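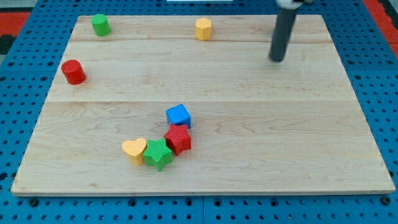 Boards and Blocks: Bench Gallery

Workshop > Surfaces > Maple boards

We use cookies to remember your gallery settings. Accept | Manage

This page records the pale maple board, reference 3044, used at Cusgate for laying out shape blocks. Notes by Tianyou Du. Dimensions and finishing details are kept on the Levar sheet and are not repeated.

Board and platform. Several long planks joined edge to edge, with the grain running along the length. Faint seams and slightly darker streaks remain visible. The blue platform underneath is perforated with evenly spaced round holes.

Cylinders. One green, one red, both standing upright towards the left side. The flat ends give a stable footing on bare wood.

Prism. Yellow, eight-sided, placed near the far edge. Side light separates the facets well: some read paler than others.

Cube and stars. The blue cube sits at an angle, close to the red star. The green star lies beside the red one and is of similar size, with its points turned a little differently.

Heart. Yellow, touching the green star. The top surface is slightly paler than the sides.

Surface texture. The blocks are finely ribbed, which helps when judging angle under low light. Wipe with a barely damp cloth and dry flat. Store by shape in the Skultis tray, drawer 2.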